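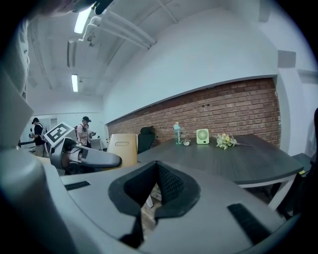 Juraj Oravec had been teaching grippers to tidy tables for almost a year when we met him at Skukton, the company where he leads the demonstration group. He speaks fast and draws on the table with his finger while he explains.

"When people hear that we teach a robot, they think of programming," he said. "We do the task with our own hands, many times, and the tool in the hand records it."

The tools are a pair of hand-held grippers, one for the left hand and one for the right. Each has its own camera, and a square printed marker helps the software to know where one gripper is compared to the other. The person demonstrating opens and closes the fingers and carries objects from one place to another. Later, the same movements are used to train a policy for a real arm.

I asked him what is difficult for a beginner.

"The speed. Everybody is too quick in the first session. A hand is very clever, it corrects in the air, and you don't notice. The robot will learn this correction also, but it will not know the reason for it. So I tell new people: move as if you carry soup."

A normal session at Skukton has 94 demonstrations of one task. Of these, Oravec expects to throw away roughly 10. Sometimes the marker was hidden too long behind the other hand, sometimes the person stopped to think in the middle.

"Thinking is bad for the data," he said, and then he corrected himself. "No, please write this differently. Thinking is good, but do it before you start."

Before his present job he worked with remote control at Jeltness. There the operator sat with two handles and looked at a screen, and the arm repeated the motion in the next room. He still likes this method for heavy objects, and for anything where force is important.

"With remote control you collect exactly what the robot can do, because the robot is doing it. This is a big advantage. But it is slow. I had four good demonstrations in one hour, and in the evening my shoulders were finished. With the hand tool we can walk to another room, another table, and continue."

His colleague Getachew Tekleab, who joined us for the second half of the talk, does not agree completely. He trains the policies, and he sees the mistakes from the other side.

"Juraj is happy when he has many rooms," Tekleab said. "I am happy when the gripper closes at the same place on the bottle. We discuss this every week."

"We argue," said Oravec.

In June the group wants to start with tasks which need both hands for the whole time, for example to hold a pot and turn it. Oravec has eight people who will record, and he would like to have more left-handed ones.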